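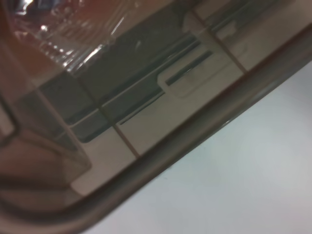

Barncombe to Start Separate Film and Wrap Collection in June

By Kristine Quiambao, Communications Office
June

BARNCOMBE – Households in Barncombe will be able to recycle plastic film and wrap at the curb for the first time when a new collection begins in June. The service will be run by Medden, the company that already handles the town's paper and glass.

The first stage covers 901 households in the Pirkura district and the streets north of Barredo Road. Each address will get a roll of 30 clear sacks and a printed guide. Sacks will be picked up every second week, on the same morning as paper, and should be at the curb by 7 a.m.

Film and wrap cannot go in the regular recycling bin. Thin plastic winds itself around the moving parts of the sorting line, and the line has to be shut down so that crews can cut it free. Until now the town has asked residents to put all of it in the trash.

"We get this question more than any other," said Remedios Manalo, recycling manager for the town. "People rinse the tub, put it in the bin, and then stand there holding the wrap. In Pirkura they will have somewhere to put it."

Items accepted in the sacks include bread bags, produce bags, cling wrap, the outer wrap from paper towels and bottled drinks, and mailing pouches with the paper label cut off. Food should be shaken or wiped off. A few crumbs are fine. Foil-lined snack bags, net bags, compostable bags and foam trays are not accepted.

Rigid containers, tinted or clear, still go in the regular bin. Residents are asked to take any loose film out of them first and put it in the sack.
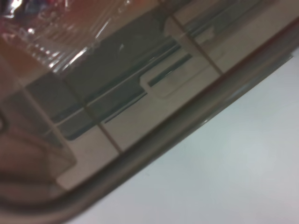
Does plastic wrap need to be washed before it goes in the sack?
Wiping it off is enough in most cases. Wrap that has been on raw meat or fish should go in the trash.

Collected film will be baled at the Medden yard on Barredo Road and sold to a processor that turns it into pellets. The town will pay Medden a flat fee for the first stage, with no change to household bills.

Apartment buildings with shared bins will not get individual sacks. Owners of those buildings can ask for a 300-gallon cart, which will be emptied on the same schedule. Requests have to come from the owner or manager of the building.

Sacks containing the wrong items will be left at the curb with a tag showing what needs to come out. There are no fines. Extra rolls of sacks can be picked up at the library front desk and at Town Hall during opening hours.

The town plans to add another 1,000 households once the first stage has been reviewed. The streets have not been chosen yet, and residents outside the first area should keep putting film in the trash for now.

Guides are available in large print on request.

Last updated: June, 4:15 p.m.

Contact: Communications Office, Barncombe Town Hall | © Town of Barncombe. All rights reserved. | Back to top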